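4.2 Placing the heater in a bedroom

The box says the Hirden 2000 heats any room. Treat that as a hope. Its 400 watt setting will struggle in a big bedroom, whatever the sales sheet says.

1. Choose a flat spot. Thick carpet can tip the feet, so press down on each corner and check for rocking.

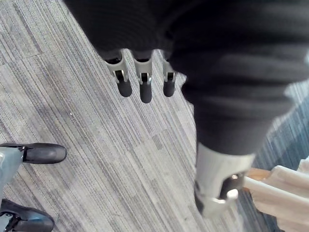
Fig. 1. Carpeted floor.

2. Keep the heater well clear of bedding. The tip-over switch is a backup – don't plan around it.

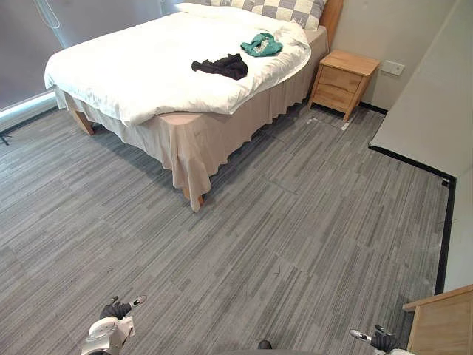 Fig. 2. Duvet hanging past the mattress edge.

3. Plug straight into the wall. We have yet to see a power strip we trust with a heater.

Note: "Eco" mode shortens the heating cycle. Whether it saves you money is another matter.
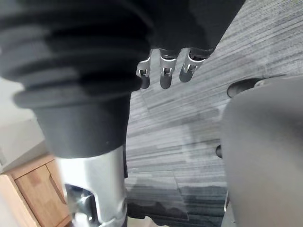
Compare two electric bills before you believe the savings chart in the app.

4. Set the timer to 8 hours or less.

CAUTION: Never dry clothes on the heater, even on low.

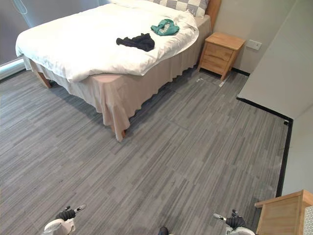

4.3 Error code 417

Unplug the heater and let it cool. If the code comes back, stop using it. Resetting it over and over fixes nothing.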